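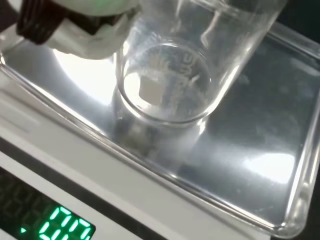 Par Florencia Valdebenito, service de presse de Prultora
Publié en juin — Communiqué — Diffusion libre

Prultora publie la version 27 de Nondell, son environnement de prise de notes visuelles et sonores pour les classes

Prultora annonce la mise à disposition de la version 27 de Nondell, application destinée aux enseignants du secondaire et aux formateurs d'adultes. Cette version introduit la synchronisation des croquis avec l'enregistrement audio, un format d'échange documenté et un mode hors connexion complet. Elle est distribuée sans surcoût aux établissements disposant d'une licence en cours.

Synchronisation du tracé et du son

Chaque trait dessiné dans Nondell est désormais horodaté et rattaché à la piste audio de la séance. En relecture, l'élève touche un élément du croquis et l'écoute reprend à l'instant où cet élément a été tracé. L'écart entre le trait et le son est limité à 64 millisecondes sur les tablettes prises en charge. Les enregistrements sont découpés en segments indépendants : la perte d'un segment n'empêche pas la lecture des autres.

L'enseignant peut désactiver l'enregistrement pour toute la classe ou pour un groupe. Dans ce cas, les croquis conservent leur chronologie et peuvent être rejoués sans le son.

« Les versions précédentes traitaient le dessin et l'audio comme deux documents distincts, rapprochés à l'export. Nous avons réécrit le moteur de stockage pour que les deux partagent une horloge unique », indique Shota Hirano, responsable du développement. « Cela nous a obligés à abandonner l'ancien format de fichier. Un convertisseur est fourni. »

Bibliothèque de pictogrammes

La bibliothèque intégrée passe à 578 pictogrammes vectoriels, classés par discipline et par verbe d'action. Le jeu consacré aux langues vivantes a été entièrement redessiné. Les pictogrammes peuvent être modifiés et enregistrés dans une collection locale, puis partagés au sein d'un établissement. Leur réutilisation dans des supports pédagogiques non commerciaux est autorisée, y compris en dehors de l'application.

Format d'échange Brundar

Nondell 27 enregistre les séances au format Brundar, dont la spécification est publiée avec cette version. Un fichier Brundar contient les tracés, les segments audio, les étiquettes et la liste des contributeurs. L'export vers PDF et SVG reste disponible, sans la piste sonore. L'import des carnets créés avec les versions 25 et 26 s'effectue à l'ouverture ; les carnets plus anciens doivent passer par le convertisseur.

« Un établissement doit pouvoir relire ses carnets sans dépendre de notre logiciel », précise Justinas Lukoševičius, chargé de l'interopérabilité. « La spécification comprend un lecteur de référence, volontairement minimal. »

Essai préalable en classe

La version a été testée pendant un trimestre dans le cadre du programme pilote Ngô, auquel ont participé environ 160 enseignants. Les retours ont conduit à trois modifications : le déplacement du bouton d'enregistrement hors de la zone de dessin, l'ajout d'un contraste renforcé et la suppression du son de confirmation lors de la remise d'un carnet. La reconnaissance d'écriture, jugée trop lente sur les appareils anciens, a été retirée de cette version — elle fera l'objet d'un module séparé.

Þórey Eyvindsson, coordinatrice du programme, ajoute : « Les participants ont surtout utilisé la relecture synchronisée pour les élèves absents. Nous avions conçu la fonction pour la révision, et la documentation a été complétée en conséquence. »

Données et hébergement

Les enregistrements restent sur l'appareil tant que le partage n'est pas activé. La durée de conservation sur le serveur est fixée par l'administrateur de l'établissement. La suppression d'un carnet entraîne celle des segments audio associés, copies partagées comprises.

Disponibilité

Nondell 27 est proposé en français, en anglais et en espagnol. La mise à jour est accessible depuis la console d'administration, à partir de la version 25. Le guide de migration, la spécification Brundar et les notes de version figurent dans l'espace documentation de Prultora.

Contact presse : Florencia Valdebenito, Prultora
Contact technique : Kazuhiro Tsuji, support aux établissements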